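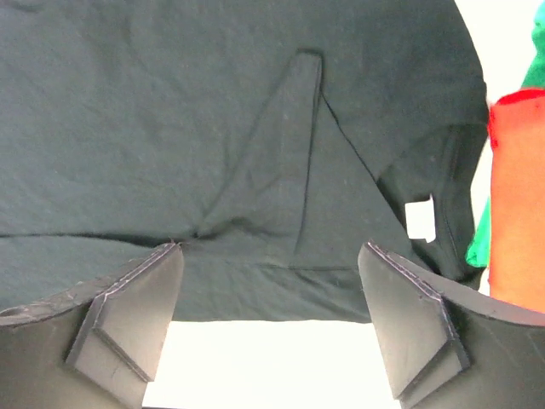
Catalog issue 4, page 2

# Zotport medication cooler

A small insulated case for injection pens, vials and whatever else your clinic has told you to keep in the fridge, for use when you and the fridge have to be in different places. Made by Sevitz. Gray, with a zipper that goes all the way around.

If you're in the middle of a treatment cycle, you already own a lunch bag that has been promoted beyond its abilities. It did fine on the drive home from the pharmacy. Then came the wedding three hours away, or the overnight work trip, and there you were asking a hotel front desk to put a paper sack in the kitchen refrigerator next to somebody's potato salad. The Zotport is for that trip.

## What it does

It keeps cold things cold for a working day, with the gel packs properly frozen and the lid shut. Opening it every ten minutes to check on the vials will shorten that, and we say this knowing that you will open it every ten minutes to check on the vials. So there's a small display on the outside of the lid that shows the temperature inside. You may stare at it as much as you like and it costs you nothing.

An alarm sounds if the inside gets too warm or too cold. You set both limits yourself, from the leaflet that came with your medication. We don't preset them. Different drugs want different things, some are perfectly happy at room temperature, and a few are ruined by freezing, so please ask your pharmacist before you trust a cooler company's opinion on the matter.

The alarm can be switched to a light only. We added this after an early customer wrote to us from a movie theater.

## What's in the box

- Zotport case with fixed outer sleeve
- 4 Iveck gel packs, flat
- Divider tray (keeps the vials from touching the packs)
- Pocket for needles, wipes and the folded instruction sheet you've read so often it's coming apart
- Battery for the display, already in, with the little plastic tab you have to pull
- Blank card for the pharmacy letter

It does not include a sharps container. Sevitz makes one, and it's on the next page, and it is exactly as exciting as you'd expect. Used needles should never go back in the Zotport pocket, however late it is and however far away the bathroom is.

## Size and weight

Loaded with frozen packs and nothing else, the case weighs 1,761 grams. The marketing people wanted to print "featherlight." It's about what you'd expect a box of ice to be. There's a shoulder strap.

It fits under an airplane seat and in most desk drawers, if the drawer is a deep one. From the outside it looks like a camera bag or possibly a very serious sandwich. There is no logo on the front and no cheerful stork anywhere, and we had to turn down two of those. If anybody at work asks, you can tell them it's lunch.

## Flying with it

Keep it in your carry-on. Bags in the hold can freeze, or go to Denver without you. Tell the security officer that you're carrying medication before it goes through the scanner, and have the prescription label where you can reach it. Rules for gel packs vary from country to country and seem to vary by line as well, so check with the airline and freeze the packs solid before you leave.

## Care

Wipe the inside with a damp cloth and mild soap. Leave it open to dry. The Iveck packs want a full night in the freezer, lying flat. If one leaks, throw it out. Replacement packs are sold in pairs.

The display doesn't like being rinsed under the tap. We know it looks as though it wouldn't mind.

## Things customers have asked

**Will it make the injections hurt less?**
No. It's a bag.

**Can I use it afterward for something else?**
Yes. People use it for insulin, for eye drops, for baby bottles and for cheese. If you've gone over to cheese, please don't go back.

**The alarm went off. Is my medication ruined?**
We can't tell you that, and neither can the internet at 2 a.m. Write down the reading and how long it was out of range, then call the pharmacy. They get this call all the time.

**Does it connect to my phone?**
It doesn't. We made a version that did. Our testers found they could now worry about the cooler from other rooms, and asked us to stop.

## Ordering

The current run is 1,000 cases, and the next one is due in October. Orders in by noon on Tuesday ship the same day from our warehouse on Fung Street, in a plain carton with only your name and ours on it. If you have a start date coming up, put it in the notes field and we'll tell you plainly whether we can make it.

Unused cases can be returned for a full refund. Used ones can't, for reasons we'd rather leave in the warehouse.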